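About Stundalura

Stundalura sorts, cleans and re-sets second-hand building bricks for schools, libraries and child care centres. We operate from a single unit at Dorside and take bricks in any quantity, from a shoebox to a full pallet. We don't sell to the public.

The business was set up by Brynhildur Egilsson, who had spent several years maintaining play equipment for a school district and kept finding tubs of mixed bricks in storage that could not be used in lessons. The sets were short of parts and the colours were mixed. The first sorting run was done on two trestle tables and covered nine tubs. The present unit has been in use since September.

How bricks are handled

Incoming bricks are weighed, logged and given a lot number. Each lot is washed at low temperature in mesh bags, rinsed twice and air-dried on racks. Bricks with bite marks, cracks or worn studs are pulled out at this stage and go to a recycler as mixed plastic.

Dry bricks are then sorted by footprint first and colour second. Sorting by footprint first is slower at the start of a lot, but it gives fewer errors later, when similar shades have to be separated. Pinks and oranges are the colours most often confused in faded stock, and they are checked a second time in daylight.

Bricks that arrive stacked are separated before they are graded. We use a flat plastic wedge for this and do not use knives or pliers. A stack counts as separate parts in the log — a two-layer stack of 2x2 bricks is entered as two items.
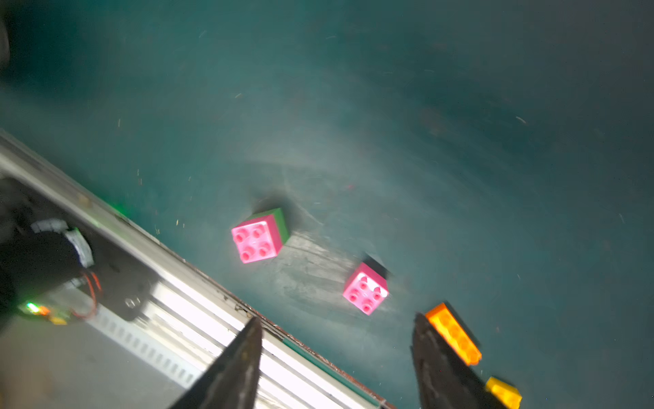

2x2 bricks in pink, one stacked on green, with orange and yellow bricks on a teal work surface.

Sets and grading

Our standard classroom set is called the Skernska. It holds 619 bricks in a lidded tub with a printed parts card. A smaller set, the Thoroddsen, holds 431 bricks and is meant for library tables and after-school rooms. Both use the same parts card layout, so a school with one of each can restock them from the same order form.

Grade A bricks show no fading and grip firmly when pressed together. Grade B bricks may show light scratches or some loss of colour but must still hold. Both sets are packed from Grade A in the 2x2 size and from either grade in the longer sizes. Missing parts can be ordered singly by footprint and colour.

Donations and orders

Lots can be dropped off at Dorside during opening hours or sent by freight. Please remove batteries, motors, wheels and figures before sending. We do not accept bricks that have been glued or painted. Our largest single lot to date held 3199 bricks and came from one primary school.

Orders from schools and libraries are invoiced on delivery. Replacement parts cards are free of charge — quote the lot number printed inside the lid.

Page last reviewed: Tuesday, June 14, 2022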